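3. Table covers in shared repair rooms

3.1 Background

Public repair rooms have usually been studied for what they keep out of landfill. Much less has been written about the surfaces on which the work is done. A bare table top is easy to wipe, but small parts roll on it and polished cases are scratched by it. A cloth cover deals with both problems and brings others of its own: it holds grit, it shifts under the elbow, and it has to be washed by someone. Guidance issued to new rooms tends to give covers a single line, often under the heading of cleaning.

The three rooms in this study, at Plurkwood, Duggan and Rurkinik, had all changed from bare tops to cloth before our first visit. Plurkwood handles mainly clocks and sewing machines, Duggan mainly kitchen appliances. Rurkinik takes whatever is brought in and has the least storage. None of the rooms had a written rule on how a cover was to be laid, and practice differed between sessions as well as between rooms.

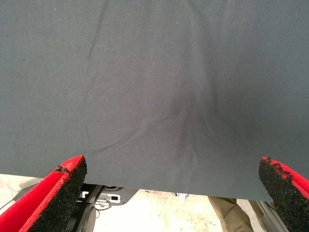

3.2 Materials and method

Each room was supplied with covers of one plain woven cloth from Prosteo, in a single dark shade, cut to overhang the table on every side. A dark shade was chosen because users of the Plurkwood room had complained that bright screws and washers were hard to find on the cream sheeting used there before. The covers were not fixed down. Clips were offered and were taken up only at Duggan.

The trial ran for 25 weeks and ended in August. At the close of every session the person in charge filled in a short sheet recording lost parts, marks on finished surfaces, and any moment at which the cover had to be straightened. Covers were washed after every second session at 40 degrees without softener and dried flat. In all, 100 sheets were returned, of which 11 were set aside as incomplete. The form was last revised on 2020-07-02, when the line on straightening was reworded after two rooms had read it in different ways.

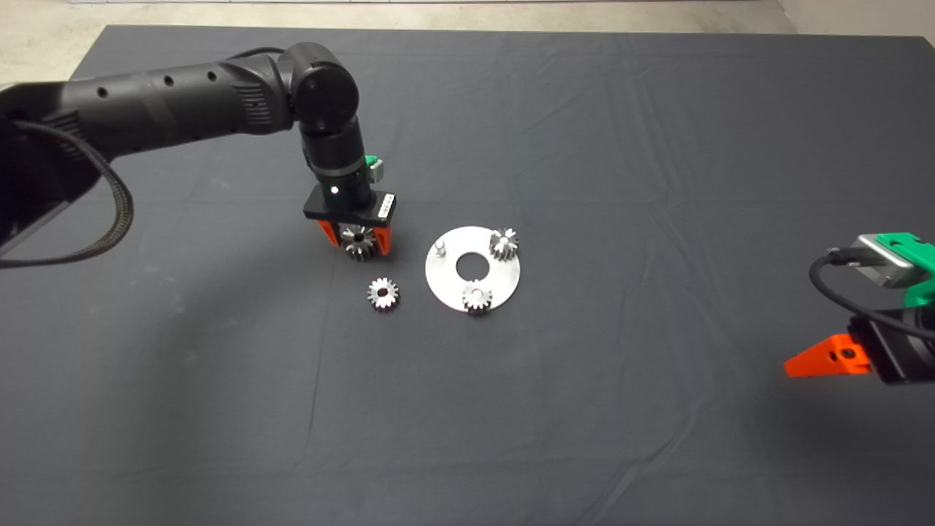
Creasing was treated separately from slipping. A cover may stay where it was put and still gather into ridges where people lean or turn a heavy object, and a ridge is enough to tip a small tray. Staff were asked to note where on the table the creases formed, using a simple plan printed on the back of the sheet. The plan divided the table into a near half and a far half. Finer divisions had been tried at Duggan and were found to slow the filling in of the sheet at the end of a long evening.

3.3 Results

Lost parts were reported less often than under the earlier arrangements in all three rooms, though the earlier records at Rurkinik are thin and the comparison there should be read with care. Most of the parts that were lost had gone over the near edge of the table, where the cover hung smoothly and offered nothing to stop them. Several users had begun to roll the near hem under to form a low lip, and this was later taken up as normal practice at Plurkwood.

Small toothed parts were a special case. Gears and ratchets caught in a looser cloth used at Duggan before the trial, and fibres were carried back into the mechanism. The closer weave reduced this without ending it. Parts with a coating of old grease still picked up lint, and the person at the table was advised to clean them before setting them down.
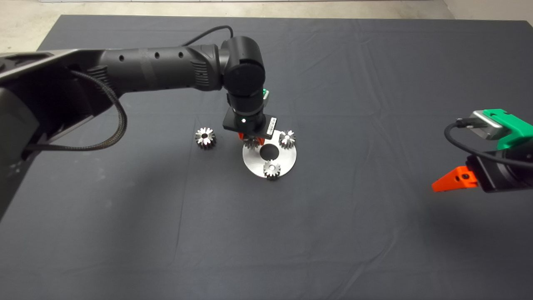 Figure 2. Small metal gears and a round metal plate on a dark grey cloth.

Marks on finished surfaces were rare and could nearly always be traced to grit already in the cover. Shaking the cloth out of doors before a session removed most of it. Clips kept the covers at Duggan in place, but they also held the creases, and the sheets from that room record more straightening in the near half than those from either of the others.

3.4 Points raised by the rooms

Staff sent in written queries during the trial. The one raised most often is given here with the reply that was circulated.
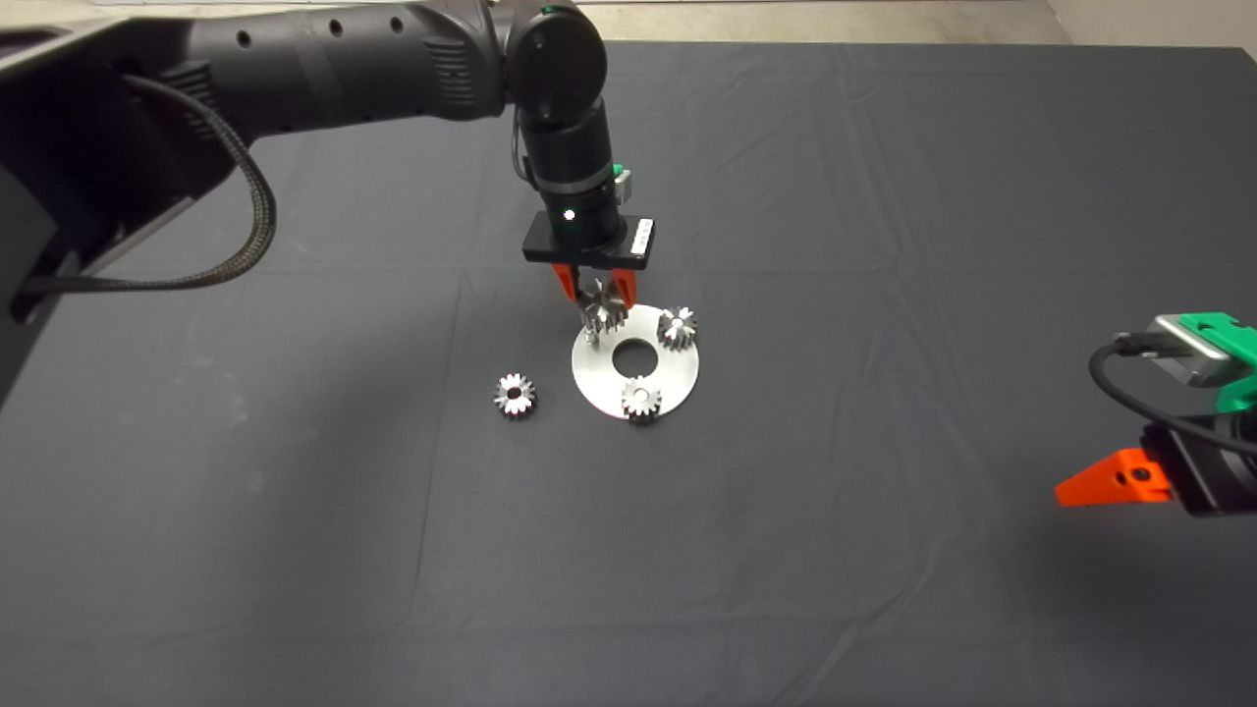 When should a cover be taken out of use?

A cover should be replaced once it sheds fibres after washing, or when the weave has worn open enough for the point of a small screw to pass through it. Stains alone are no reason to discard it.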